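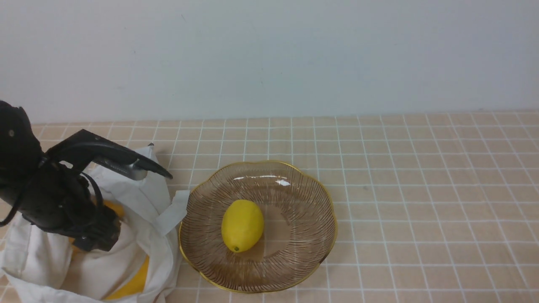
A white cloth tote bag open on a tiled countertop.

Lending in place of buying: an interview with the head of the Tudden household textiles library

April 2023

The household textiles library at Tudden lends bed linen, curtains, table linen, towels and cloth bags to residents of the district. It was set up by the Pasix housing association after a survey of new tenants found that many were moving into unfurnished homes with very little to put in them. The library now holds 943 items and is open on two afternoons a week and one evening. For this issue of the members' bulletin we spoke to the head of the service, who has been in post from the start and who previously managed the laundry of a residential college.

The interview took place in the sorting room behind the lending desk. Asked how the service differs from a charity shop or a furniture bank, the head of service pointed first to the question of return. "A furniture bank gives a household what it needs and says goodbye. We expect to see people again. A family may take single sheets for a child and come back when the child has moved to a larger bed. Someone may need curtains for one flat and a quite different length for the next. The cloth is still in good order, and it can go to another home."

Loans run for six months in the first instance and may be renewed twice. There is no charge to tenants of the association. Other residents pay a yearly fee of £20, which was fixed when the library opened and has not been raised. Members are asked to wash items before bringing them back, but everything is washed again on the premises.

That second wash has been the subject of some discussion. "We have been asked more than once whether it is wasteful," the head of service said. "I understand the question. Our view is that a person borrowing a pillowcase is entitled to know how it was washed, and we can only say so if we have done it ourselves. We have reduced the temperature for most loads and we line dry from spring to autumn. I would not wish to go further than that at present."

Repairs are carried out on the same site. Small holes in sheets are darned, and worn double sheets are cut down the middle, turned sides to middle and hemmed again in the old way. Towels that have thinned are made into face cloths. Curtains are the most difficult items, in the view of the head of service, for the lining tends to give way long before the face cloth does, and relining a full-length pair takes most of a working day.

"People imagine that the sewing is the skilled part," we were told. "It is skilled, but the judgement comes earlier. You hold a sheet up to the window and decide whether it has another three years in it. If you are too generous, the borrower gets something that tears in the second month. If you are too strict, you throw away good cotton. I have been doing this for 22 years in one place or another and I still ask a colleague for a second opinion."
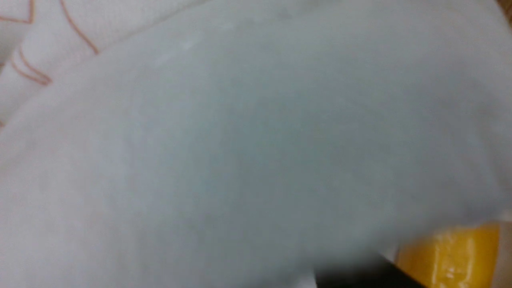

Thick white fabric with a matte finish, beside a second white cloth with orange-brown outlines.

The library prefers plain white bedding for general stock, as odd pieces can be matched without difficulty and stains are easily found before an item goes out. Patterned cloth is accepted, however, and is often requested. The head of service was firm on this point. "It would be wrong to suppose that somebody who borrows has no taste. We had a member who waited until December for a particular pair of curtains to come back. She could have had a plain pair the same day. She wanted those."

Donations come mostly from households, with larger quantities from time to time from hotels and from the Wusar conference centre. Not everything can be taken. Duvets and pillows are refused unless they are new, and so is anything with an electric element. The library also declines single curtains, with the exception of very wide ones which can be divided into a pair.

We asked about money. The association meets the rent and the cost of two part-time posts. A grant of £2,000 from the Chiu Fund paid for shelving and for an overlocking machine, and the remaining costs are met from fees and from the sale of rag. The head of service described the position as "steady but without much room in it", and said that the price of thread and of zips had become a matter of real concern.

On plans for the coming year, the reply was cautious. A second collection point on the north side of the district has been proposed, but no suitable room has yet been found; it would need to be dry, on the ground floor and near a bus stop. The mending classes, held on the last evening of each month, will continue. These are open to non-members and places must be booked at the desk.

"The classes have changed how items come back to us," the head of service said. "We used to receive sheets with a tear that had been left to run. Now we quite often find that the borrower has put a few stitches in to hold it. The stitches may not be straight. They do save us an hour."

Members are reminded that loans made before the new year fall due for renewal this month. Renewals may be made in person or by telephone during opening hours, and membership cards should be kept to hand.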